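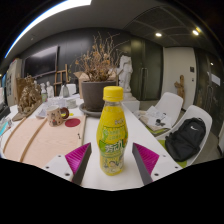 Tiempo de lectura: 6 min

Fevum – Mesa larga
Ficha del conjunto de datos (README)

Resumen

Fevum es una colección de escenas de mesa con objetos de uso diario y objetos de decoración mezclados. Esta ficha trata de la parte «Mesa larga», que contiene 1,489 escenas. De ellas, 1,389 tienen las etiquetas revisadas por dos personas. Las otras están en la carpeta pendientes y no recomendamos usarlas para evaluación.

La mesa

La mesa es blanca, larga y con los bordes curvos. A la derecha hay sillas blancas de tipo concha. Los objetos se anotan según la zona de la mesa donde están: cerca, medio, fondo. Un objeto que sobresale del borde se anota igualmente, con el campo borde en «sí».

Objetos y nombres

El vocabulario tiene 137 nombres de objeto. Los nombres son en español, en minúscula y en singular. Algunas decisiones que costaron discusión:

botella_bebida – botella de plástico con bebida dentro. La de líquido amarillo, con tapón amarillo estriado y etiqueta amarilla y verde en caracteres chinos, entra aquí. El texto de la etiqueta no se transcribe. El color del líquido va en el campo color_contenido.

botella_vidrio – cualquier botella de vidrio, también la gris del fondo.

taza – incluye la taza beige de cerámica con pequeñas figuras de dibujos oscuras. No usamos «mug» ni «tazón».

cinta – rollo de cinta adhesiva. Se anota el color de la cinta y el del núcleo por separado (marrón y amarillo, en el caso más frecuente).

posavasos – el rojo es redondo y plano. En las primeras versiones estaba como «plato» y todavía puede quedar algún error.

planta_seca – ramas marrones con hojas marchitas. La maceta gris oscuro y el platillo gris debajo de ella son dos objetos aparte.

estatua – figura blanca de yeso sobre pedestal rectangular. El pedestal forma parte del objeto.

escultura – pieza marrón claro con textura parecida al coral, sobre base plana de madera. La base también forma parte del objeto.

figurita – figura pequeña. Si hay dos juntas, se anotan dos.

tablero – la superficie grande de color melocotón. Las tiras finas de madera que están encima se anotan como «tira», una por una.

caja_carton – con el campo estado: abierta o cerrada.

envase_transparente – plástico claro. Cuando están en grupo y no se pueden separar bien, se permite una sola etiqueta con el campo grupo en «sí».

Cómo se anotó

Estela Sosa escribió la guía de etiquetas y Li-hua Lo hizo la primera pasada. La segunda revisión es de Zane Grīnberga. Cuando las dos anotaciones eran diferentes, se guardó la más general – por ejemplo «botella» en lugar de «botella_vidrio».

Limitaciones conocidas

Las ramas de la planta seca tapan en parte lo que hay detrás, y los contornos en esa zona son menos exactos. Los objetos blancos sobre la mesa blanca tienen el mismo problema. El campo material es a simple vista; no se comprobó con el objeto en la mano.

Cambios

Oct 25, 2024 – se corrige el nombre «posavasos» y se añade el campo borde.
Mayo – primera versión, sin el campo grupo.

Contacto

Para errores en las etiquetas, escribir a Estela Sosa e indicar el número de escena y el nombre del objeto.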